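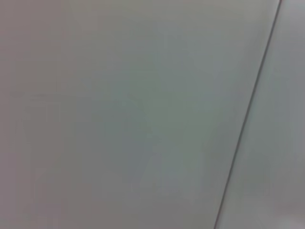 Remo Wyss asked whether the Sendus water softener could be refilled during regeneration. It must not be. Wait until the display returns to the time of day.

4.2 Refilling the salt tank

1. Press and hold PAUSE for 2 seconds.
2. Lift the lid and break up any crust with a broom handle.
3. Add salt tablets to the fill line. Do not use rock salt.
4. Close the lid and press PAUSE again.

Note: After a refill, allow about 15 minutes before starting a manual cycle.

CAUTION: Do not pour hot water into the tank. Damage to the float valve is not covered by the warranty.

If code 1294 appears, see Section 2, Fault Codes, or contact your Jarkia service office.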